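Selta linen arm, four months on the folding bench

Posted 3 December 2025 by Kiri Paewai

Quick one, written on my break so forgive the typos. We've had the Selta at our laundry since winter and people from two other sites have asked me if it's any good. Short answer, mostly. Long answer below.

What we are: commercial laundry, motels and a couple of aged care homes, nine of us on the floor. Sheets, pillowcases, towels, the odd doona cover. What it is: one arm on a bench, two-finger gripper, camera down at the wrist. Picks flat linen out of the pile, finds an edge, hands it to the folder. That's the job. Doesn't iron, doesn't sort colours, doesn't make the tea.

Setup. Eren did the install, two visits. First one was a write-off, wrong power point on our side, our fault. Second one fine. Training was half a morning and a laminated card. The card is good. The manual isn't, whoever wrote it has never met a fitted sheet.

Pace. Slower than Anahera by a mile. Slower than me on a bad day. But it goes through smoko and it goes through the two o'clock slump, and over a full shift it catches up. Best day so far was 1692 pieces. An ordinary day is more like 1435, and that's with someone clearing its jams.

The fingers are the good bit. Soft grey pads on the ends, big curved black plastic behind them. I was expecting pulled threads on the older motel sheets and haven't had one I could blame on it. Cheap pads to replace too, one screw and you're done, keep a spare set in the drawer.

White on white is the hard part. Creased sheet lying half over another sheet, it has to work out which layer is which, and so do you if you're watching the wrist view on the tablet. When it gets it wrong it takes both and the folder spits them. Tip from the bench: shake the pile out first, don't just tip the trolley.

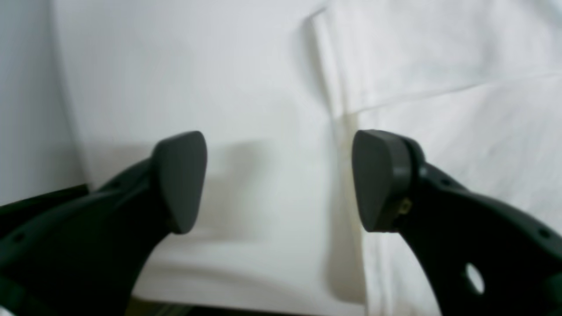
Radek Vávra reckons I'm going too easy on it. His words, more or less: the shaking out is work, it used to be part of folding and now it's a job of its own, and whoever gets it stands in one spot all arvo feeding a machine. He did three weeks straight of that in November and his shoulder was worse than when he folded by hand.

Fair cop. I asked if I could put that in and he said put it in properly, so there it is.

Which gets me to what I really wanted to write about. Nobody lost hours. We were told that at the start and it's held, credit where due. But the day is a different shape. Folding used to be pairs, two of you on a king sheet, walk in, walk out, talk rubbish. Now the pairs are gone except for the fitted stuff. It's quieter. Some like that. I don't much.

We rotate now, that was Gönül Başaran's doing, she drew up a roster on the back of a delivery docket and it stuck. Feed, clear, pack, dispatch, swap at each break. Should of been in place from day one. If you're getting one of these, sort the rotation BEFORE it arrives and get it in writing.

Also sort out who's allowed to stop it. For the first month only the supervisor had the login, so a jam meant standing there like a stunned mullet. All of us have it now.

Pay. Still arguing. Clearing faults and logging them is a step up from folding in my book. Management says it's under review.

Support. Eren's phone line is decent in the mornings, hopeless after 4. Iraklis Makris got a callback next day once, on a Goodwin contract day, and we hand-folded the lot. Took me back. We were sore and we laughed a lot.

Compared to the Calenia unit I saw at another site: that one's faster on towels, much louder, and the guarding eats half the room. For sheets in a small shed I'd still take the Selta.

Good: gentle on linen, easy to stop and start, pads are a doddle, takes the load off wrists.
Not good: double picks on white sheets, wet towels (don't bother), the manual, the phone line, tablet stand that droops.

Would I send it back? No. Would I want a second one? Ask me after teh shoulder thing is fixed and the pay thing is signed. Three and a half stars.

Breaks over.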